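Search this site Search

Equipment Planning, Week 4: The Humanoid Line Item

Zevitz is the fictitious-sounding but perfectly ordinary name on the quote you were handed. Read the last page first, where the extras live. 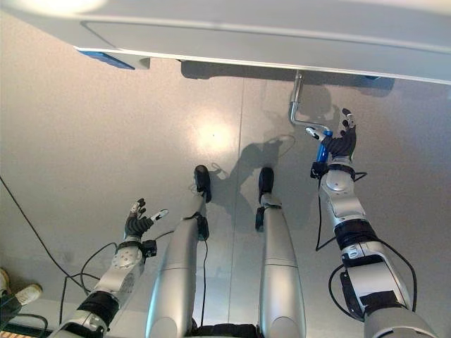
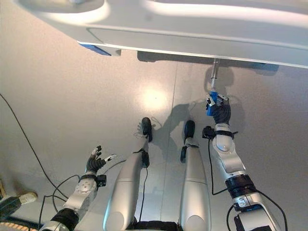
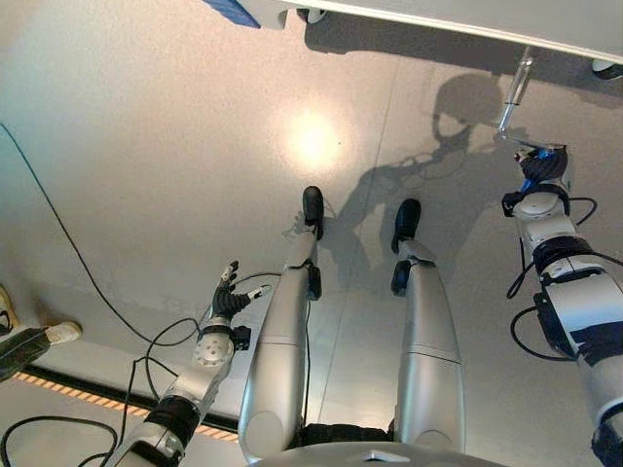 Fig. 4. Right hand at the metal rod under the white panel, seen from the robot's head.

Count cables before you count features. Brerholm budgeted for the arms and forgot everything that plugs into them, then spent $4,000 on what the purchase form called "misc."

Things to price:
- spare hands (2, whatever the salesman says)
- wrist modules and their mounts
- floor space, including the part people stand in
- cable management, a phrase that means money

Hedegaard leases. Wuvness bought outright and now owns a very handsome depreciation schedule. Be ready to defend one of them on Sunday's discussion board, in 4 paragraphs or fewer. "It depends" is a fine opening and a poor grade.

Last updated: July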